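Plelonier changes table linen and prop rules for its practice rooms

Plelonier, which runs practice rooms for people relearning household tasks after illness or injury, has revised the list of cloths, baskets and toy foods used at its tables. The new list came into force in October at the Carmont and Bendari sites. It replaces a looser arrangement under which each room bought its own items and kept them in whatever boxes were to hand.

The main change concerns the table covering. Rooms had been using plain cloths, oilcloth with fruit patterns, and in one case a bare tabletop with tape marks on it. All tables used for sorting and laying-out tasks will now have a white cloth printed with a grid of thin dark lines. Patterned cloths are withdrawn from those tables but may still be used for tea and for group meals.

The grid gives staff a plain way of writing down where an item was placed. Under the old arrangement a note might read "bowl to the left, a bit forward", which meant little to whoever took the next session. With a squared cloth the note can give a number of squares from the near edge and a number from the left. The cloth is squared up to the table before the first session of the day and checked again after lunch.

Cloths are to be washed at 34 degrees and hung by the short side. Tumble drying has been ruled out after trials at Carmont, where dried cloths shrank more along one direction than the other and the squares came out as slight rectangles. Ironing is allowed on the reverse. A cloth with light creasing can stay in use, provided the lines can still be followed by eye from front to back. One with a stain covering a line is to be taken off the table and washed, and if the stain remains it goes to the craft cupboard.

Each room receives 12 cloths. The figure allows for one on each table, one in the wash and a small reserve. Bendari had asked for more, on the grounds that its washing goes out once a week, and will be reviewed at the end of the winter term.

Walls behind the tables were considered at the same time. The guidance asks for a pale, matt finish and no shelving directly behind the work surface. Posters, clocks and coat hooks are to be moved to a side wall. Carmont has already repainted. Bendari will do so when its heating pipes have been boxed in, and until then may hang a plain sheet.

The second part of the list deals with toy food. Real vegetables remain in use for peeling and cutting, in the kitchen and under supervision. For sorting, carrying and naming tasks the rooms will use toy ones, which keep their shape and colour and can be wiped down between sessions. The stock has been cut from 400 pieces across the two sites to 100. Most of the discarded pieces were duplicates, and a good number were too small to be told apart at arm's length.

Selection was made on outline first and colour second. A piece had to be recognisable from its shape when seen from the far side of the table. Pears and avocados were hard to separate on this basis and only the pears were kept. Several breads were dropped for the same reason. Pieces with loose paint or a split seam were thrown away whatever their shape.

Stalks and leaves are to be left on. An earlier draft of the list had called for them to be trimmed, as they catch on sleeves and take longer to clean. Staff at both sites objected. The greenery is often what a person names first, and it gives a second place to take hold of the item. The final text keeps them and adds a cleaning note: leaves are brushed with a dry nail brush, then wiped, and the piece is left to air before it goes back in the box.

Baskets were the least settled part of the review. Three types were tried over the summer. Deep wicker ones hid their contents from anyone seated and shed bits of cane on the cloth. Plastic tubs were easy to clean but slid when pushed. Shallow wire baskets were preferred at both sites, and the list now names these for all seated tasks, with the tubs kept for storage. 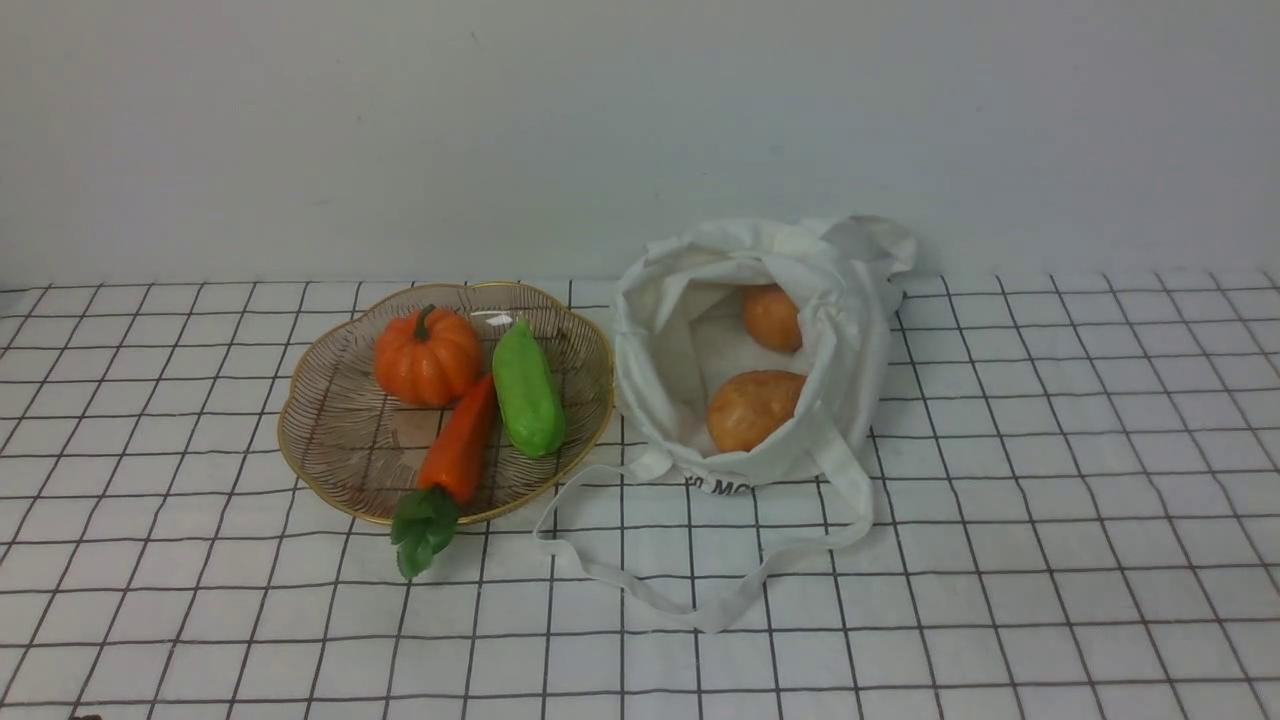

Baskets for seated work should be low enough for the contents to be seen without standing up, and open enough in the weave for crumbs to fall through. The list sets no colour or shape for the rim. A round basket with a scalloped edge, such as the gold-rimmed one set out on the squared cloth with a pumpkin and a carrot in it, meets the requirement. Staff are asked to note how the items lie as well as which ones are present. A carrot placed with its leaves hanging out over the rim is a different task from one lying wholly inside, as the leaves offer an easy hold from the front. The session sheet has a new box for this, marked "over edge".

Loads are kept small. A basket for a first session holds no more than three pieces, and these should differ plainly in outline. Further pieces are added only when the person can take out and put back the first set without help. Round items that roll are placed towards the back of the basket, where a slip is less likely to send them off the table. This last point came from Bendari, whose floor slopes slightly towards the door.

Cavalcanti, which supplies the cloths, has agreed to keep the same print for the length of the contract. Earlier batches from another source had varied in the size of the square, and notes made in one room could not be used in the other. Each new delivery will be laid over an old cloth before it is accepted. If the lines drift apart by the far edge, the delivery goes back.

Storage has been simplified. Each room now has one box for toy vegetables, one for toy fruit and one for everything else – eggs, cheese, the remaining breads. Wire baskets are stacked upside down on the shelf above, with a sheet of kitchen paper between them to save the rims. Cloths are rolled on a cardboard tube. Folding was tried and leaves a ridge down the middle which takes several sessions to settle.

A short check is carried out at the end of the day. Staff look over the pieces that were used, wipe them, and put aside any that are damaged. Bent wires on a basket may be pressed back by hand if they move easily. A basket with a broken or sharp wire is to be taken out of use the same day and must not be taped. Missing pieces are written on the card inside the box lid, so that the next session is not set up around something that cannot be found.

Families who practise at home have asked whether they need the same items. The guidance says they do not. A tea towel with checks will serve in place of the cloth, and any low bowl or basket can be used. Home notes should say which towel was on the table, as a change of check size makes the distances hard to compare.

The old cloths and surplus toy foods will be offered first to local playgroups. Pieces that fail the seam check are excluded. Collection is from the Carmont entrance between 2 pm and 4 pm, and boxes must be brought back.

The full list, with washing instructions and a blank session sheet, is pinned inside the cupboard door in each practice room. Paper copies can be had from the front desk at either site.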